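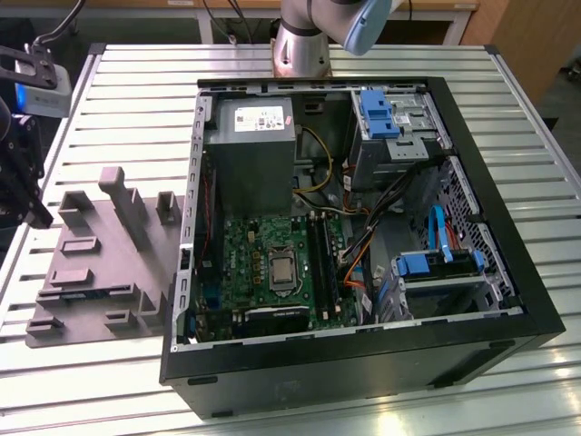
Hi Xiaoqing Li,

Second report on the Brophy reading room, dated 16 January 2024 so I can't be accused of being late again. I'll take things in the order you asked for them on the form, more or less.

The local history collection first. When the Plurnar grant came through we had 816 letters and postcards in shoeboxes, and 394 of those now have a catalog entry, a folder and a shelf number. I'd hoped to be further along by now (you'll remember my very cheerful timeline from the fall), but the mill letters have been slow going. The handwriting is tiny and half the writers turned the page sideways and kept going right across what they'd already written! I've stopped trying to transcribe those in full and I'm doing a two-line summary instead. If you'd rather I stuck to full transcripts, tell me soon.

The folders from Virton arrived a size too small for the ledgers. They swapped them without a fuss, but it ate most of two weeks, and in the meantime I did the postcards, which I had been saving as a treat.

Public hours are going well. We've been opening the room for two afternoons a week and people do come, mostly to look up a house or a grandparent. One woman found a letter from her great-aunt complaining about the price of butter and sat there laughing for ages. We had 8 school visits on the plan for the year and I've booked five of them. The other three are waiting on bus money from the district, so I can't promise dates.

The computer for the public catalog came under the equipment line, and that line is on budget. 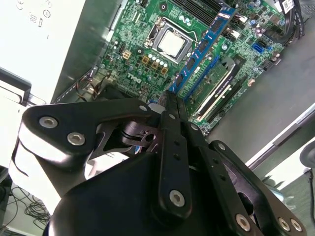 Memory module and processor socket, public catalog computer.

Money, quickly. We've underspent on printing and overspent on folders and boxes, and the two very nearly cancel out. I'd like to move $100 from printing to storage to make it tidy, if that's all right with you. Receipts are in the envelope, including the one from Trirkora that I thought I'd lost.

For February I want to finish the mill letters, start on the ledgers and get the reading room sign repainted (it still says "Reeding," and I've grown fond of it, but the school groups notice). I also need your okay on the loan form before anything leaves the building. The draft is the last page in the envelope, scribbles and all.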